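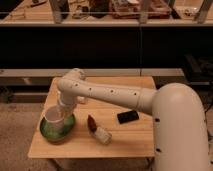 The white arm over the small table, with the clear cup and the green dish at the front left corner.

Can a Machine Clear the Table Yet?

Members who asked in October whether it was worth waiting for a robot to do the housework can now have a partial answer. It depends on the chore, and for most of them you should keep your dish towel.

Noeline Ashby and Rawiri Pirihi have been looking into this for the Ovcombe home skills group. They started with jobs that sound easy: move a cup, put one thing inside another, pick up what has been left lying on a table. A person does all of this while talking on the phone.

For an arm, each job breaks up into several. It has to find the cup, get to it without hitting anything else, close on it hard enough to hold and softly enough not to crush it, then let go in the right spot. Clear plastic makes the first part harder. Light goes through it, and a camera may pick up the table behind instead of the cup. Thin plastic also gives when it is squeezed.

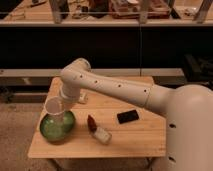

Larkunard News, No. 30, page 7

In the second picture the gripper has hold of the cup, with the rim up, over the green glass. Other small things lie nearby on the tabletop, as they would in most kitchens. Pirihi thinks that is the fair way to test. "A bare table tells you very little," he said. "My table at home hasn't been bare for years."

Shop work is further along. The packing room at Ruddock has had an arm moving cartons between two belts for 4 years. It does 900 cartons on a normal shift. The cartons are all one size and arrive facing the same way, and a worker still has to step in when one comes through with a torn flap.

A house doesn't work like that. Cups get left in different places, and someone buys new ones. Ashby's view is that single chores will come first, such as loading a rack or sorting laundry by color, and that a machine able to tidy a whole room is a good way off. She would not put a year on it.

She also pointed out that setup takes time. If you have to lay everything out for the machine before it starts, you could have washed up already.

Notes from the Zundidus talk on home machines are in the binder by the front desk. Please sign the sheet if you take them home.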